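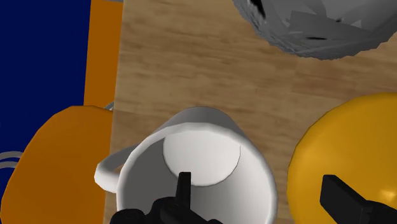 Three games without a win now and I think the problem is the shape, more than the players. Grewal has gone to a back three with one wide player who is allowed to stay wide, and everyone else gets pulled into the middle when we don't have the ball. Look at the white mug from above and you have our team at Gimero on Saturday afternoon's worst stretch: a big round clump, and one handle looping out to the left. The handle is Antonina Onyshchenko. She gets left out there, the switch of play takes too long to reach her, and by the time it does she has two defenders on her and no one to give it to. On the right we have no handle at all. I'd like to see us go back to a flat four with two proper wide midfielders before the Juvia game. Am I the only one?

**leftbackleft** (original poster)

---

No, but I think you have the cause wrong. We went to a back three in the first place because the four was getting run past every week. Remember the first month of the season? Two of the goals we let in against Juvia came from balls over the top of the right back. Grewal didn't change it for fun.

**Northbank Ray**

---

The first Juvia game we had a center back playing at right back with a bad ankle. I wouldn't judge a whole system on that.

**leftbackleft**

---

She was passed fit. The club said so at the time.

**Northbank Ray**

---

Passed fit and fit are two different things. She couldn't turn to her right. I sit low down on that side and you could see her setting her feet early every time.

**leftbackleft**

---

Can we talk about the 54th minute sub at Gimero, please? We're a goal down, the game is open for the first time, and off comes the only midfielder who passes forward. After that we had nobody to play the ball out to Onyshchenko at all. The shape didn't change and the players in it did. I was standing next to a couple of their fans and they were pleased about it.

**gatesixgary**

---

She was on a yellow card and had just made another late tackle. Leave her on and we could have been down to ten.

**Northbank Ray**

---

Then put on someone who does the same job. The sub we brought on is a ball winner. Good one too, I like her, but we were losing.

**gatesixgary**

---

I've coached kids' teams for a long time and played a bit before that, so take this for what it's worth. The back three can work fine with one wide player high and the other held back. Plenty of teams do it. What you need is for the outside center back on the empty side to step up into the space when we have the ball. Ours won't. She gets to the halfway line and stops as if there's a rope on her. I don't know if that's her or if it's an instruction, but I suspect it's an instruction, as she went forward all the time last year.

If Grewal let her go, the right side would sort itself out and you wouldn't have to tear up anything.

**oldcleats**

---

Fair point. I had forgotten how much she got forward last year. She scored the header in the cup from open play, not a corner.

Still, if she goes, who covers? Our holding midfielder is 34 and is being asked to fill in on both sides already.

**leftbackleft**

---

The other two slide across. It's not complicated but it does take practice, and it needs the keeper to come off her line a bit more than ours likes to.

**oldcleats**

---

Our keeper isn't coming off her line for anyone.

**gatesixgary**

---

New here, been reading for a while. I only started going to Hodholm games last season so I can't compare with the years before. My question is about Onyshchenko's contract. Somebody behind me at the last home game said it's up in the summer and she hasn't been offered a new one. Is that right? If it is, it seems odd to build the whole attack around her.

**marnie_w**

---

Welcome. The contract is up in the summer, yes, it was in the program when she signed the last one. Whether there's been an offer I don't know, and I don't think the person behind you does either.

She has 121 games for us in all competitions. The club record is 146. I would very much like to see her get there and she can't do it without another deal, even if we have a cup run.

**Northbank Ray**

---

Does the 121 include the abandoned game?

**statto_h**

---

No. The club doesn't count it, so I don't.

**Northbank Ray**

---

I count it. She played until the lights went out. 122.

**statto_h**

---

We've had this argument in another thread and it ran to several pages. Please keep it there.

**Mod – Pitchside**

---

Back on the subject. I went over the Gimero game again on the club stream last night, first half only. Each time we won the ball in our own half I wrote down where the next pass went. Nearly all of them went short and central, then back. When we did look left it was usually the third or fourth pass, and their right back had already moved up to her. So I'll give some ground to gatesixgary, the passing is part of it. But the reason the first pass goes central is that everyone we have is standing there.

The one time it went out early she got to the end line and put in a good cross, and there was one person in the box.

**leftbackleft**

---

Who was in the box?

**oldcleats**

---

Our number nine, at the near post. The ball went past the far one. Both forwards had come short to help win it and only one of them turned around and ran.

**leftbackleft**

---

That's a fitness thing in my opinion. Watch the last twenty minutes of any of our games this month. We're walking. November is early to be that tired. The pitch at Gimero was heavy, and I know everyone will say both teams had to play on it, but their squad is bigger than ours and they rested people in midweek.

**Northbank Ray**

---

I don't agree that they're tired. They ran plenty in the draw before that. They're unsure where to run, and it looks the same from the stands.

**oldcleats**

---

On a different note, has everyone seen the half-season ticket price? 135 for the rest of the home games. I can manage it, but I took my sister and her two girls to a few games last year and I don't think they'll do it at that price.

**marnie_w**

---

There's a family deal if you go to the ticket window and ask. It's not on the website. You have to buy them all together, and the seats are in the end block by the scoreboard, where it does get windy. Go before noon on a match day, the line is bad after that.

**gatesixgary**

---

Thank you! I'll tell her.

**marnie_w**

---

There's a ticket thread for this. I'll leave these up as the answer was useful.

**Mod – Pitchside**

---

My team for Juvia, for what it's worth. Same back three. Let the right-sided one go forward. Onyshchenko on the left as now. Bring back the midfielder who came off at Gimero and tell her the first look is always left. One forward stays high whatever happens. I'd leave the captain on the bench for this one – she's had a knock since the cup game and it shows – but I know that won't be popular.

**oldcleats**

---

Drop the captain against Juvia? No chance. She's the only one who talks back there. When she went off for treatment last month we let in a goal from a throw-in. A throw-in!

**Northbank Ray**

---

I said it wouldn't be popular.

**oldcleats**

---

I agree with all of it apart from the captain. And I would still go to a four if we're behind at the half. Juvia's two forwards both like to pull out to our right, and with three at the back that drags the middle one over and leaves the far post open. They scored that way against Gimero. Two wide midfielders would at least give their fullbacks something to think about on both sides.

**leftbackleft**

---

If we're behind at the half Grewal will do what Grewal always does, make no change and then make two at once.

**gatesixgary**

---

In fairness that got us a point in the last home game.

**Northbank Ray**

---

An own goal got us a point in the last home game.

**gatesixgary**

---

From a cross by the sub.

**Northbank Ray**

---

It was a clearance that hit her on the shin. I've got it recorded if you want to see it.

**gatesixgary**

---

Is anyone driving to Juvia? The supporters' bus is full and I'm on the waiting list. I can pay for gas and I don't mind leaving early. I'm near the bus station.

**marnie_w**

---

I've got one seat left. I'm leaving at 9:30 and I don't stop on the way there. Send me a message.

**oldcleats**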